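Orest asked me last week how hard it could possibly be to teach a robot arm to put a stone on a Go board, and I laughed for longer than was polite. I've been at it since February. I have opinions now.

Some background if you're new around here. The project is called Poritz (long story, involves a train station) and the goal is modest: pick up a stone, put it on the intersection you were told to, let go, get out of the way. No playing strength involved at all. There are plenty of programs that can tell you where the stone ought to go, and any of them would flatten me. What I want is the hand.

The way we're doing it is by demonstration. I drive the arm through the motion by hand-held controller, the cameras and the joint positions get recorded, and that whole bundle becomes one example. Then I do it again. And again! The model (we call it Nelleo, Shahla Bakhtiari picked the name and I've given up asking where it came from) gets trained on the pile, and if the pile is good it learns to do something like what I did. If the pile is sloppy it learns that too, with real enthusiasm.

So, the target for the first round was 300 good examples. I figured that was a few afternoons. Ha. The trick is in the word "good." An example where the stone lands between two lines is out. An example where I hesitated over the board for ages trying to decide if I was lined up is out too, or at least it should be, and I left a bunch of those in the first batch. Guess what the first trained version did? It hovered. It would carry the stone over beautifully and then just hang there, thinking it over, exactly like me. Shahla watched it for a minute and said it had my personality.

The Go board itself is a nastier target than I expected. All those lines look alike. From the side you can tell where you are by looking at the star points and counting, but the view from the wrist only gets a patch of the grid at a time, and one patch looks an awful lot like the next one over. I started out thinking the fixed camera would be the boring one and the wrist camera would do all the work. I don't think that anymore. You want both, one to know which part of the board you're at and one to get the last little bit right. 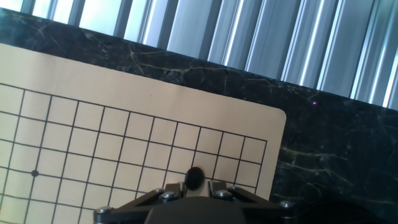
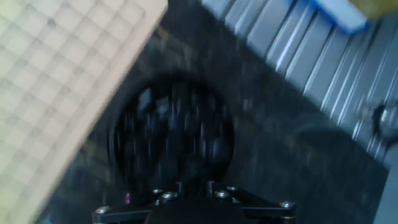
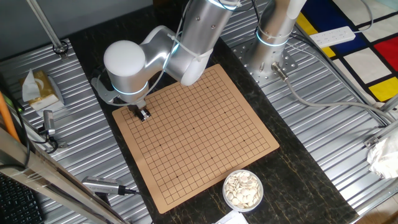 The other big lesson was about where things start. For the first batch I was very tidy. Board in the same spot, bowl in the same spot, arm in the same home position, every single time. I was proud of it! Then I bumped the board a finger's width and the whole thing fell apart, because as far as Nelleo was concerned the board was bolted to the universe. It had learned a place in the air and hadn't bothered much with looking at the grid.

Now I mess things up on purpose before each run. Nudge the board, twist it a little, slide the bowl over, start the arm from somewhere odd. I tried to do this by feel and discovered I'm terrible at being random (I like turning things clockwise, apparently), so Orest wrote a little script that tells me what to move and which way. It also picks the target intersection, which helps, as I'd been avoiding the corners without noticing. When we tallied up the first batch, only 38 of the examples went anywhere near an edge. Of course it was bad at edges. I was bad at edges!

Then there's the picking up. Stones are slippery little things and they sit in a heap however they please. Some are lying flat, some are leaning on their neighbors, and the fingers have to come down around just one. My habit was to go for the easiest stone every time, and I still think that's fine for training, but I've started recording a few recoveries too: a grab that misses, a back-off, a second try. Shahla argued for these from the start and I dragged my feet, mostly out of vanity. They look ugly on playback. I've come around, though. A person playing Go fumbles a stone now and then and just picks it up again, and I'd like the arm to have seen that done.

Labels are the dull part. Each run gets the target intersection, the stone color, and a keep or toss. I do these right after recording, while I still remember whether I thought it was any good. I used to save them up for the evening and by then every run had blurred into one long run. We keep them in a spreadsheet called Waren, which has 2 tabs and far too many column headings, and one day I'll tidy it.

Where are we now? Past the 300, with the old hovering ones thrown out, and headed for 1,000. I can get through a decent stretch in the morning before my hands get lazy, and lazy hands show up in the data right away, so I've been stopping earlier than I'd like and going for a walk. Next up is captures, meaning taking stones off the board with neighbors packed in on all sides. I tried a couple by controller yesterday just to see how it felt and knocked half a group sideways. If anyone has done close-quarters picking with a two-finger gripper and has advice on finger tips, please leave it in the comments. I'm considering filing mine down and would love to be talked out of it.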